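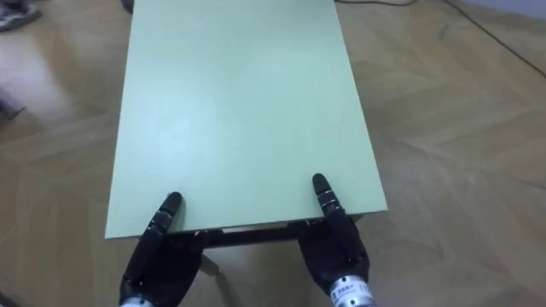
Morag Matheson wrote in after the last installment to argue that green speed should not be published at all, because players read one number in the parking lot and then blame the greens when the ball does something else on the ninth. She would rather see a firmness reading and a note on which greens were cut that morning.

Lenni Seppälä has heard the argument before and agrees with part of it. He has set up greens at Hattar for several seasons, and he still posts a speed by the first tee at 7 a.m. What he has changed is how he gets there.

"The number on the board used to come from one green," he said. "It was the practice green, because it was close to the shop. That green is flatter than the rest, it gets more foot traffic, and it dries out first. It was a good number for the practice green."

Speed is now taken on four greens, chosen for their differences. One sits low and shaded by the creek, one is exposed on the ridge, and the other two fall in between. On each, a ball is rolled from the ramp in one direction and then back along the same line, and the two averages are combined. If the averages are too far apart, the spot has too much slope and the reading is thrown out.

"You can correct for slope with a formula, and I have done it," Seppälä said. "I prefer to move ten feet and find a flatter spot. Two people using the formula will give you two answers."

He was asked how consistent the four greens are with one another.

"In spring, poor. The creek green was slower by more than a foot for most of April. We topdressed it more often and took some limbs off the east side so it gets light earlier. By midsummer it was within seven inches of the ridge. I don't expect to get it closer than that without rebuilding it, and there is no plan to rebuild it."

The log for last season holds 249 readings. Seppälä enters them by hand in a spreadsheet alongside mowing height, rolling, overnight low and the soil moisture from a Vikeo probe. He does not average across months. The figure he looks at most is the spread between the fastest and slowest green on a given morning.

"Players adjust to fast and they adjust to slow. They don't adjust to fast on three and slow on four. If I have to choose, I will take six inches off the top speed to close the spread."

That choice has not been popular with everyone. Jyoti Sachdeva, who plays off a low handicap and helps run the Dunel match each year, told him the greens were too slow for the final round. He showed her the log. She pointed out that the hole locations had been cut in the flattest part of every green, which made them play slower than the number suggested.

"She was right about the holes," Seppälä said. "I had set them for a forecast of strong wind and the wind did not arrive. With that speed and no wind I should have used more slope."

His rule on slope is plain. At the posted summer speed he will not cut a hole where the grade within three feet is above three percent, and he likes it closer to two. He checks with a digital level, on two axes. When the greens are faster than usual he drops the limit. Much of the Hattar ridge green is then out of use, leaving a strip along the back and a small shelf on the left.

On moisture, he is cautious about the probe. It reads volumetric water content at the depth of the rods, and a change of rods makes old and new data hard to compare. He changed to shorter rods in June and had to start the moisture column over.

"I lost the first half of the year as a reference. It was my decision and I would make it again, because the longer rods were reading below the roots. But I should have run both sets for a month."

Leen Tarawneh asked, through our mailbox, whether rolling does more for speed than lowering the mower. Seppälä's answer is that a single roll gives him a useful gain for the day and some of it the day after, at less cost to the plant. He has not lowered the mowing height since the greens were regrassed. He skips rolling when the surface is wet enough to mark, and never rolls the collars.

He was less certain about grain. Hattar's greens are bentgrass with some annual bluegrass, and he finds little difference between directions once slope is accounted for. On the Niltance course, where he worked before, the grass was bermuda and he recorded the direction of every roll.

As for taking the number off the board, he has considered it. His current plan is to leave it up and add the spread underneath, in the same size lettering. The board has room for one more line, and he is waiting on the numerals.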